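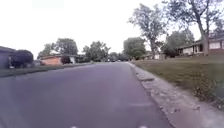
Reading time: 4 min

3.2 Street trials

The Kevitz platform was assembled in the shared workshop at Wotau during October and is intended for suburban streets without lane markings. Steering relies on the kerb line, which the controller follows at a fixed offset. Semaan and Majali rebuilt the front mount twice before the trials – the first version flexed under braking and shifted the estimated kerb angle.

A total of 117 runs were completed, of which 18 were stopped by the safety operator.

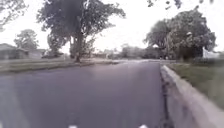
Figure 4. Residential street with a concrete kerb on the right and a grass verge on the left.

Stopped runs were kept in the analysis. Most followed a loss of the kerb estimate at driveway entrances, where the edge drops and the fitted line drifts towards the lawn. Hashmi proposed holding the last valid heading for a short distance, and this change was adopted for all later runs. Tree shade was treated separately and is discussed in Section 3.3.

Related items
Cairns and Thambiah: Low-cost wheel encoders for workshop builds
Notes on the Amgate motor controller
Escobar: a small outdoor chassis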